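### 4.2 Where things end up when the bed is on the floor

I went into this part of the study thinking I'd be writing about storage. Shelves, hooks, how many drawers a family can get by with. Then I started reading back through the notes from Flidudstead and kept running into the floor instead. In the homes we looked at (18 of them, all rented, all small) the floor was doing most of the work, and people had pretty firm ideas about which bit of it was for what.

Bins were the easy part. Nearly every household had one they could point to, and I got a little obsessed with how far people would walk to reach it. My guess is that a bin gets used if it's within 2 steps of wherever the mess happens, and after that the mess just waits. Sârbu, the block with the smallest rooms, had the shortest walks and, I have to say, the fastest cleanups! 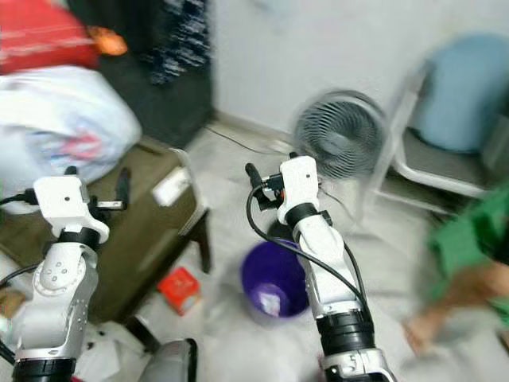

**Figure 3.** Purple bin on the floor, with a small red-orange box near the edge of a low table.

Beds were where it got interesting. A mattress that lies right on the tiles is a seat, a reading spot and a table all day long, and it only turns back into a bed at night. That changes what "making the bed" means. With a frame and a tucked sheet there's a right answer, and you can see from the doorway if you've got it. With a comforter pushed lengthwise to one side, I found it really hard to say whether the job was half done or finished. I'd coded that kind of bed as "unmade" in my first pass, and I now think I was wrong about a fair number of them (the recoded figures are in Table 5).

Books made it messier still. A children's book left flat on the mattress could be clutter, or it could be sitting exactly where it's going to be wanted at bedtime. Our form had no box for that.

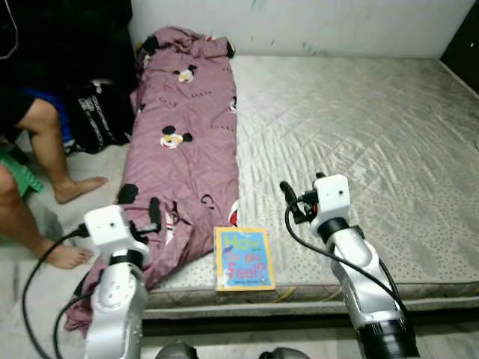

Well, that's not mess, one parent at Plemix wrote back when we sent around the draft categories. "If I put the book on a shelf she can't find it, and then we're up until nine looking. It lives on the bed. The blanket lives on the side. Write that down."

So I wrote it down, and we added a category called "parked," meaning an item that's out in the open but in its usual place. It took up to 33 minutes per home to go back through the notes with the new label, which felt like forever in December with the heating off, but I'm glad we did it. Blankets and comforters turned out to be the most commonly parked thing of all, well ahead of books and shoes.

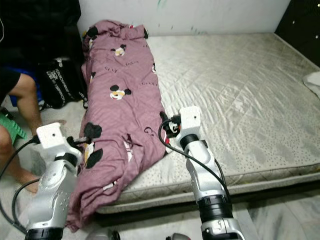
Folding is a separate question, and I don't want to mix the two up. A parked comforter can be folded into a neat rectangle or left bunched in a long heap, and the people we talked to mostly didn't care which, as long as there was room to sit down. The ones who did care tended to fold in the morning and leave it alone until night. The Rasar checklist we borrowed for the pilot scores both habits the same way, under "bedding not in place," so I've dropped that item from the totals in Section 5 and reported it by itself.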